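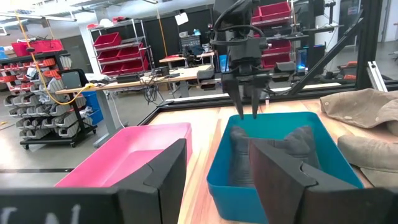

*Pink and teal bins on the table, with a dark gray garment in the teal one.*

# About Clolport

Clolport sells small off-grid power parts: charge controllers, battery monitors, fuse blocks, cable and the connectors that go with them. Our customers are mostly people with a cabin, a van, a boat or a shed they would like to have lights in.

Sandamali Debnath started the company after wiring her own cabin and finding that the parts she needed came from five different sellers, with five different sets of instructions. The first thing we sold was a cable kit. It's still in the catalog, with better crimps.

## What we make

We have two product lines of our own.

**Fenus** is our range of charge controllers. They work with 12-volt and 24-volt battery banks and handle lead-acid and lithium iron phosphate batteries. You pick the battery type from the menu before connecting the panels.

**Prata** is our battery monitor. It reads voltage and current through a shunt on the negative side and shows the state of charge on a small screen. The sensor cable is long enough for most vans – if yours has the batteries at the far end, ask us for the extension.

The full catalog has 232 items, including 83 types of cable and adapter. We also carry mounting brackets and breakers from other makers, and the product page says so when a part isn't ours.

## Where we are

Our office and warehouse are in Orker. Orders can be picked up at the side door once you get the email saying yours is ready. We don't have a showroom, but the front desk keeps a Fenus and a Prata wired up on a board if you want to try the menus.

## Help and returns

Support is by email and phone. Please have your panel wattage, battery type and cable lengths handy. A sketch of your wiring is useful, and a pencil one is fine.

Unused parts can come back within 60 days. Cut cable can't be returned. Orders over $300 ship free in the lower 48 states.

Manuals for older Fenus models are on the Downloads page, listed by the model number on the back plate.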